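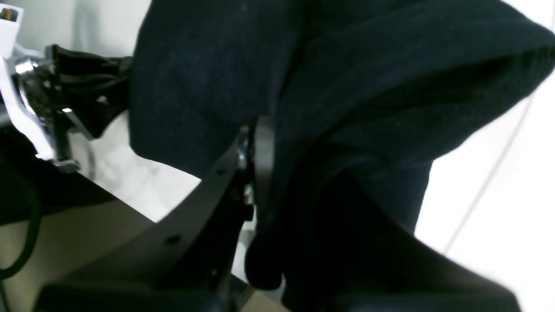 Wrist cam view, navy cloth between the fingers.

Home Posts Bench notes About

Thu 27 February

Quick one, have to be out the door soon. Folding demos again on the Edar arm. Target is 800 for the whole set and I'm nowhere near. Did 7 good ones before lunch, threw out 4. After lunch worse.

Dark fabric is a pain. On the wrist view the creases just go black and I can't tell one layer from two. Ended up driving with my head tilted, watching the arm directly and only glancing at the screen for the last bit before the pinch. Probaly not what you want if the policy only gets the camera.

Tried both ways again:

— by hand, pushing the arm around. Fast, but my knuckles get in the shot
— remote, with the Galtemico leader. Slower, cleaner. Wrist gets sore

Going with remote. Closing too quick is still my main bad habit, so I made myself wait a beat before every grasp. Helps. Also turned the gripper speed down to 8, whatever units those are, the manual dosen't say.

Want the set finished by April. More tomorrow if the leader's elbow joint behaves.

Recent posts
Thakur mount, second try
Leader arm drift, again
Notes from Flellalberg

This site uses cookies. OK / Settings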